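AUTO 214 Alternative Drivetrains
Handout 6: Regenerative braking and brake blending
Prepared by Yolanda Dunleavy

Read before the April workshop block. Bring a calculator and your notes on motor torque curves from Handout 5.

6.1 Energy available at the wheels

A moving vehicle carries kinetic energy equal to half its mass multiplied by the square of its speed in metres per second. Friction brakes convert this to heat at the rotors. A traction motor run as a generator converts part of it to electrical energy and returns it to the battery pack.

The recoverable part is always less than the total. Losses occur in the tires, the reduction gear, the motor windings, the inverter and the cells themselves. Aerodynamic drag also takes its share during the stop, and at highway speed that share is large.

6.2 Limits on regenerative torque

The controller limits regenerative torque according to the following conditions.

State of charge. A full pack can't accept current. Most controllers taper regeneration well before the upper voltage limit is reached.
Cell temperature. Charging a cold lithium-ion cell at a high rate risks lithium plating on the anode. Drivers notice this in winter as weak lift-off deceleration for the first part of a trip.
Motor speed. Back-EMF falls with speed, and near standstill the motor can't produce useful charging current.
Axle load. A rear-drive vehicle loses rear tire grip under braking as load shifts forward, so the regenerative share must be kept lower than on an equivalent front-drive layout.
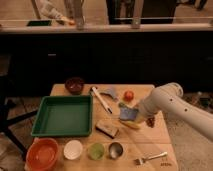
The last of these is the one most often left out of student reports. Torque applied through one axle alone upsets the front-to-rear balance, and the stability control module must be able to cancel it without delay.

6.3 Blended systems

In a series blended system the pedal is decoupled from the hydraulic circuit. The Altora module used in our lab reads pedal travel and master cylinder pressure, calculates the driver's demand, fills as much of it as possible with motor torque and makes up the remainder with hydraulic pressure. In a parallel system, such as the older Woredico unit on bench 2, motor torque is simply added to normal friction braking. The parallel layout is cheaper and recovers less.

Pedal feel in the series system comes from a spring and damper simulator. If the simulator fails, a normally open valve reconnects the pedal to the wheels. 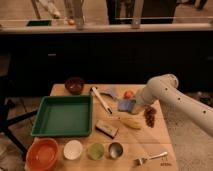 Robot arm over the table, with banana, grapes and green tray.

6.4 Worked problem

The Drustar test vehicle has a mass of 2,279 kg and slows from 40 km/h to rest on a level road. The pack sits at a nominal 357 V.

a) Convert the speed to metres per second (11.11 m/s).
b) Find the kinetic energy (140.7 kJ).
c) Convert to watt-hours (39.1 Wh).
d) Assume 60 per cent reaches the pack. Find the charge returned at nominal voltage, in ampere-hours (0.066 Ah).

Show units on every line. Ignore the rotating inertia of the wheels - it is covered in Handout 7.

Reading: Agudelo lab manual, chapter on brake-by-wire, up to the section on fault codes.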